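Flollside snack caddy goes on sale to cafés and guest houses

17 October 2019

Tableware firm Welik has put its Flollside snack caddy on general sale, after a trial that began in March with cafés and guest houses.

The caddy is an open-topped wooden box with a divider inside, made to hold small packets of biscuits, nuts and crisps on a table or sideboard. It comes in a dark stain and is sold on its own or with a round woven placemat from the firm's Ragab range.

Welik made 300 caddies for the trial and lent them out free of charge. Customers were asked to fill in a card saying how they used them, and 1171 cards came back. The most common request was for more height at the sides, so that tall packets would not tip out when the box was carried. The sides have been raised by 20 mm as a result.

Ghazala Afridi, who runs the tableware side of the business, said: "Most places we visited kept their snacks in a bowl or in the carton they were delivered in. People had to dig about to find the one they wanted. With the caddy they go in upright, you can read the ends, and whoever is setting up in the morning can see what has run out."

The caddy and placemat on a wooden table, and snack packets laid out on a similar top:

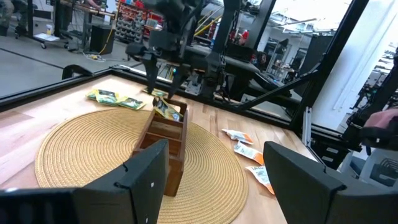
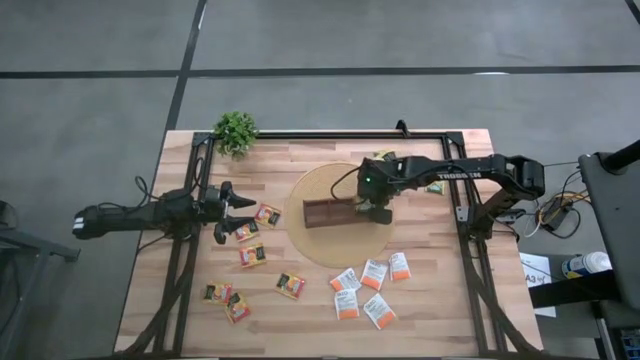

A first batch of 4000 is now in stock at the Fladex warehouse, which handles all trade orders for Welik. Replacement dividers can be ordered separately. The caddy should be wiped with a damp cloth and is not suitable for dishwashers.

Trade buyers can ask for a sample through their usual Fladex contact.

ENDS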